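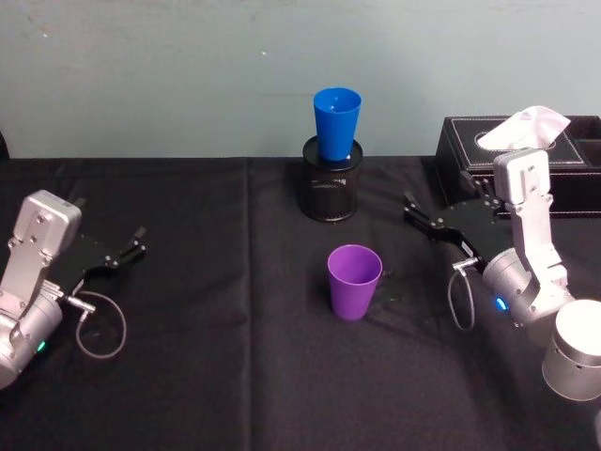
How I Get Wrinkles Out of a Black Tablecloth (No Ironing Board)

Home | Kitchen | Laundry | Sewing | About Me

January 12, 2021

Black cloth shows everything. Lint, cat hair, and most of all that one stubborn crease down the middle from being folded in a drawer since the last party. I had two of them out over December and both looked awful, so I finally worked out a way to do it right on the table (my ironing board is so wobbly I've given up on it!).

What you need

A spray bottle, plain water, a clean bath towel, a lint roller, and an iron or a hand steamer. I put a tiny splash of white vinegar in the water. The smell goes away once it dries, I promise.

Step 1. Read the tag. Polyester wants low heat, and cotton can take a lot more. If the tag is gone, start on low and try a corner that hangs down the back.

Step 2. Lint roll first. I used to do this last and ended up pressing fuzz into the cloth, and then you're picking at it forever.

Step 3. Slide the bath towel under the crease so the hot iron never sits over your bare tabletop. Mine has a white ring from the time I skipped this. Never again.

Step 4. Mist the crease and wait 2 minutes. You want it damp, not dripping. Pull the cloth gently from both sides while you wait.

Step 5. Press from the wrong side if you can. Black cotton gets those shiny patches when you iron the front, and they're a pain to get out. If you have to do the front, lay a thin dish towel over it. Lift and press, don't drag.

Step 6. Move the towel along and keep going. A long table takes me 20 minutes, with music on.

Step 7. Let it cool flat for 13 minutes or so before you set anything down. Okay, I set a timer once and that's what it said when I came back, but it worked, so I stuck with it!

For storage, roll it around an empty gift wrap tube. My friend Marlina Gunawan hangs hers over a padded pants hanger and that works too, if you have the closet space.

This site uses cookies. By staying here you agree to our cookie policy. Accept

Related posts
Getting Candle Wax Out of Linen
Hemming Napkins by Hand
33 Uses for Old Bath Towels
My Wash Day Routine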